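引っ越し先の床をどうするかで2か月悩んだ話を、忘れないうちに書いておきます。長いので続きは返信欄にぶら下げます。

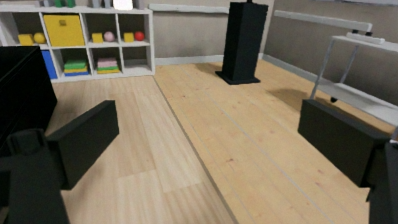
1/ 前の部屋は全面クッションフロアでした。掃除は楽だったけれど、椅子のキャスターの跡が消えず、退去のときに立ち会いの人と床を見ながら黙る時間がありました。次は木の床にすると決めたのはそのときです。

2/ 新しい部屋は築年数がそれなりで、床の張り替えは借り主負担なら自由、退去時もそのままでいいという契約です。大家さんに二度確認して、書面にももらいました。口約束だけで進めるのはやめたほうがいいです。

3/ 最初に行ったのは駅裏の建材店Mandagi。サンプルを8枚借りました。店では全部同じに見えたのに、家に並べたら全部違いました。照明のせいです。店の蛍光灯の下で決めなくてよかった。

4/ サンプルは床に置いて見ること。手に持って見ると、どれも実際より明るく見えます。立った高さから見下ろして、朝と夜に一回ずつ。これだけで候補は半分になりました。

5/ 残ったのは白っぽい色と、黄みの強い色と、濃い茶色。濃い茶色はほこりが目立つと聞いて外しました。白っぽい色は写真ではきれいだけれど、髪の毛が目立ちます。うちは二人とも髪が長いので、ここはかなり揉めました。

6/ 同居人のMawarは黄みの強いほう派、私は白っぽいほう派。Mawarの言い分は「冬に寒そうな床はいやだ」。私の言い分は「手持ちの本棚と喧嘩する」。どちらも引かず、日曜がひとつつぶれました。

7/ 結局、仕事部屋は白っぽい色、居間は黄みの強い色と、部屋で分けることにしました。敷居のところで色が切り替わります。見切り材は細いものを選びました。太いとつまずくし、ワゴンの車輪が引っかかります。

8/ 材料費について。Mandagiの見積もりと、通販のVunportの見積もりを並べたら、商品代はVunportが安く、送料を足すと逆転しました。床材は重いです。画面に出ている値段だけで比べないように。

9/ それで材料はMandagiで買い、仕上げのワックスだけVunportで頼みました。ワックスは3000円。高いほうと安いほうの違いは、私にはにおいしかわかりませんでした。安いほうで十分です。

10/ 施工はIntan Rondonuwuさんにお願いしました。5月は混むそうで、空いていたのは平日の二日間だけ。有休を使いました。自分でやることも考えたけれど、丸鋸を持っていないし、下の階に人が住んでいるのでやめました。

11/ Intanさんに言われて一番役に立ったのは、材料を部屋に数日寝かせておくこと。箱のまま積まず、平らに置いて部屋の湿度に慣らします。これをしないと後で隙間が出ることがあるそうです。その数日は台所で仕事をしました。

12/ 壁際には少し隙間をあけて張ります。木は伸び縮みするからです。隙間は巾木で隠れます。知らずに見ると寸法を間違えたように見えて、私は最初、声をかけてしまいました。

13/ 一日目は仕事部屋。古い床をはがさず上から張ったので、ドアの下が擦れるようになりました。これは見落としです。翌朝、ドアを外して下を削ってもらいました。追加料金は400円の紙やすり代だけで、申し訳なかったです。

14/ 重ね張りを考えている人は、先に全部のドアの下の隙間を測ってください。玄関、洗面所、収納の扉も。うちは収納の片方だけ、いまも開けるときに音がします。

15/ 二日目は居間。こちらは形が単純なので夕方前に終わりました。掃除まで含めて午後4時。お茶を出したら、甘いものは苦手とのことだったのでせんべいにしました。

16/ 暮らしてみて。黄みの強いほうは、たしかに夜の電球色と合います。Mawarが正しかった。白っぽいほうは昼間が明るく、机に向かうのが楽になりました。髪の毛は予想どおり目立ちます。毎朝掃除機をかけています。

17/ 家具の脚には全部フェルトを貼りました。丸いシールのものはすぐずれるので、Follutanoというメーカーの、脚にかぶせる靴下みたいな形のものに替えました。見た目は間が抜けていますが、ずれません。

18/ 椅子の下にはマットを敷いています。せっかく床を変えたのに隠すのか、と妹に言われました。隠します。前の部屋の二の舞はいやです。

19/ 水拭きは固く絞って月に一回まで。普段は乾いたモップだけ。ワックスは半年に一回と書いてありましたが、次をいつ塗るかはまだ決めていません。

20/ 質問をもらったので追記。防音シートは敷きました。下の階の方には工事の前に挨拶に行き、終わってからも行きました。足音は前より静かになったと言ってもらえましたが、前の住人と比べての話かもしれません。

21/ もうひとつ追記。余った材料は一箱とってあります。一枚だけ傷んだときに同じ色がもう手に入らない、というのはよくあるそうです。押し入れの奥に平らに置いています。品番は箱の写真を撮って残しました。

22/ 次はカーテンです。床の色が二つあるので、また揉めると思います。いまのところMawarは緑、私は生成り。生地の見本は今週届きます。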